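I have been to enough open days to know that the coffee tells you what the place thinks of you. At Arasthorpe in April it came in real cups, with a saucer, so I settled in and prepared to be sold something.

They were showing a robot that tidies desks. I'd been promised the future of office work by a leaflet, and the future of office work was picking up a pair of scissors and setting them down eight inches to the left. There were 19 of us behind a rope. A man near me filmed the whole thing on his phone with the expression of a father at a school play.

Beatriz Seixas ran the demonstration, and I liked her right away, mainly for the things she left out. She never said "seamless." When the arm missed a stapler she said "well, that's a miss," and lined it up again. The stapler took 10 minutes altogether, and by the end a few people were rooting for it the way you root for a dog on a diving board. Then came the computer mouse, which for my money was the best part of the afternoon.

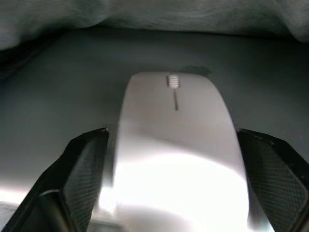 The mouse in the grip, as the arm's own camera has it.

I have picked up a mouse every working day of my adult life and never gave it a thought. Standing there, I gave it several. It is a mean little object to ask a machine to hold: smooth, curved on top, with not much side to get hold of. The fingers have crosshatched pads on them, like the handle of a good file, and they come in from both sides and squeeze. Your hand settles this kind of thing before you know you've asked. A robot has to be told, or shown, over and over, by somebody on a salary.

That somebody was Ghazal Najafi, who had spent most of the winter on picking things up. I asked her how many objects it could manage. She said it depended what I meant by manage, and I have been turning that over since, as it applies to several people I work with.

My complaint is with the leaflet. It told us Trovason, the firm behind the arm, would "give every worker back two hours a day." Two hours! I don't spend two hours a day moving my mouse. If I did, I'd want a doctor. The people in that room were doing slow, fussy, respectable work, and somebody down the hall had written a check on it that it couldn't cash.

Show me the misses, I say, and keep the leaflet. I'd go back next year to see how the stapler is getting on.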